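Workshop notes > Test kitchen > Utness rye

Notes Recipes Suppliers Archive

December 14, 2020

Third go at the Utness loaf. Same formula as last time except the molasses, which I cut by a third. Rye from the Weltley mill, 900 g, the coarse grind. Water at 5 per cent over what the old card says, as the last dough was stiff enough to stall the small mixer.

The card came from the Lindemann bakery papers and the 1738 on the back has been taken for a date. I don't think it is. The hand is far too modern and the other cards have stock numbers in the same corner. Nipon Ongart is asking the archive at Horthorpe if there is a stock book to go with them. Until then please don't put it on the label.
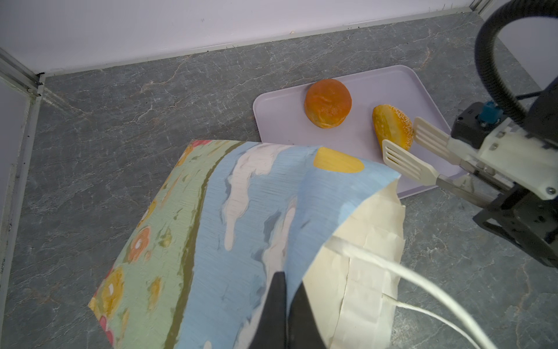

Soured overnight in the cold larder, then shaped straight into tins. No second knead. Crumb is closer to what the card describes, "dark and damp to the knife", but the top split along one side on both loaves. Oven was probably too hot at the start.

Caraway: card says "a good pinch". I used 100 seeds last time to have something repeatable, and it was too faint. Doubled it today — better, still not strong.

To do: lower start temperature, try the finer grind, order more tins before February. Second loaf is wrapped and not to be cut until it has had two full days.

2 comments | 4 shares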